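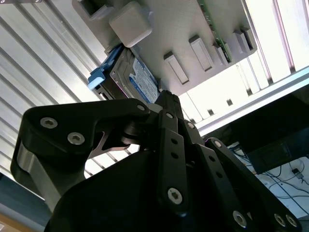
*Slide 1. Gripper at the hard drive, grey mounting plate, green board to the right.*

Leave slide 1 up while people sit down. Don't talk over it yet.

**Opening (keep it short!!)**

Title is "Can it do the chores yet". Answer up front: some of them, slowly, if you've set the table for it. Then spend the rest of the time on why.

Thank Agnes Hägglund for the invite. Say name, say Pinum, say we do small repair and strip-down work, mostly old office kit. Not a robotics firm. We buy the things and try to get a day's work out of them.

**The job on the slide**

- 2.5-inch drive, held on a plate. Fingertip at the lower edge of it
- looks like nothing. A new starter gets it in one go, while chatting
- for the arm it's three jobs: find the edge, get hold, pull straight
- point at the pale blue tab on the left end of the drive. A person sees that and goes for it. Ask the room who would. Pause.
- point at the row of little grey tabs along the plate -- plenty to catch a finger on

Nobody in the room will care about the gripper make, skip unless asked.

**What we found, May trials**

2000 tries over the month. 1037 came out clean, no person stepping in. Let that sit. Nearly 100 ended with somebody reaching for the stop button, the rest were slips and giving up.

Some will say half is good. It isn't, for a shop floor. If I hired someone who managed every other drive I'd have to stand next to them all day, and that is what we did. Oksana Yurchenko stood next to it. Get her to wave.

Her notes, read two bits only:

> Fine when the drive is square on. Tilt the plate and it goes looking for an edge that has moved.

> Shiny things behind the work put it off. Hung a cloth up, better.

The cloth cost less than lunch. Say so, it gets a laugh.

**Households**

Same trouble, worse. At least we get to choose the plate. Your kitchen drawer wasn't laid out by anyone. Tea towels, the lid that fits no pan, etc.

Castaño kitchen trial -- loading cups into a rack. OK with their cups. Brought my own mug from home, handle too small, it pushed it round the worktop for a good while. Tell this one properly, don't rush it.

Fatness (yes that's the project's name, move on quickly) is the laundry one. Folds a flat towel. Can't get from heap to flat towel, so a person does that bit, wich is the bit everybody hates.

**Where I think it pays now**

- same part, same way up, all day
- dull but not fiddly
- a dropped one doesn't matter
- somebody close by who isn't annoyed at being called over

Drives with data still on them fail the dropped-one test for some customers. Trustov wouldn't let us run theirs through it at all and I'd have said the same.

**If running late** cut the laundry, keep the mug.

**Questions I'll get**

Jobs: we've let no one go. Oksana's job got more boring for a month and then more interesting, ask her.

Cost: don't give the figure, the quote's out of date. Offer to send it.

When will it do my washing up: say 3 more talks like this one at least. If they push, say I'd buy a dishwasher.

Would I buy the arm again -- yes, but with the cloth and the proper clamps from teh start, and I'd book Oksana's time in before switching it on.

Slides to Agnes after. Take own adaptor, theirs didn't fit last time.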